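Grunska method

The Grunska method is a way of teaching a robot arm to pick things up by showing it, at length, what a table looks like before anything has been picked up. It was set out by Tiina Niskanen and Hugo Quintana in a report dated 23 Jan 2021, and takes its name from the software it was first written in, which has since been abandoned by everyone except its critics.

Most grasping systems learn from the moment of contact. Niskanen and Quintana argued that the useful decisions come earlier, while the gripper is still open and hovering, and that a view from the wrist at that point should be weighted more heavily in training. Household clutter was preferred to laboratory blocks, on the grounds that few kitchens contain laboratory blocks.

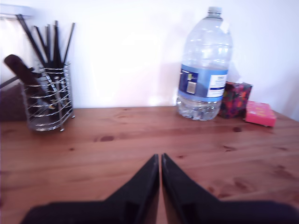
Wrist view with the gripper open over the table; utensil holder at left, water bottle and boxes at right.

The first trial used 2913 recorded attempts, of which 192 were held back for testing. Clear bottles gave the most trouble, as they usually do, and open wire containers came a close second – the system had a habit of aiming for the gaps. Adding extra pre-grasp views reduced both faults, though it also made the arm noticeably slower to commit to anything.

Kelly Nuttall repeated the work at Bimance with five arms and found a smaller gain. Jacinto Mendoza later put the difference down to lighting. Nuttall has not agreed, in three separate papers.

See also: Maldonado test; Tridberg gripper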